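Rarora Handling Cell: Maintenance Progress Report
Prepared for the Zamani Fund, January 2022

During the reporting period, work at the Modholm site centered on the upkeep of the hand-held gripper tools that serve the Rarora cell. The tools were in use for 509 hours, and 84 of those were spent on the heavier trays supplied by Sturitz. Calibration was completed as scheduled, and the spring tension in the trigger was reset on one unit.

The main finding concerns the gripping pads. Wear is now visible on both fingers: the left pad is scuffed across its surface, the right pad is slightly torn along its upper edge, and pale fibers are fraying from the lower tips.
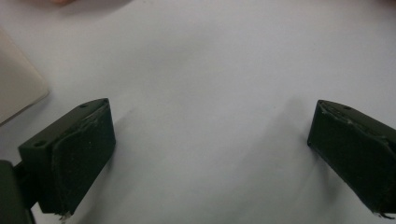

When should the gripping pads be replaced?

Pads are replaced in pairs after 1000 hours of use, or earlier if an inspection finds tearing or fraying. Both pads are changed together so that the fingers continue to close evenly.

On this basis, replacement has been brought forward. Three sets of pads have been ordered from Sturitz and will be charged to the existing parts budget. After fitting, each tool will be cleaned, its finger screws will be tightened, and the opening width will be checked against the setup sheet.

The inspection interval has been shortened to every second week until the new pads are in place. Delivery is expected in March, and the fitting record will be attached to the next report.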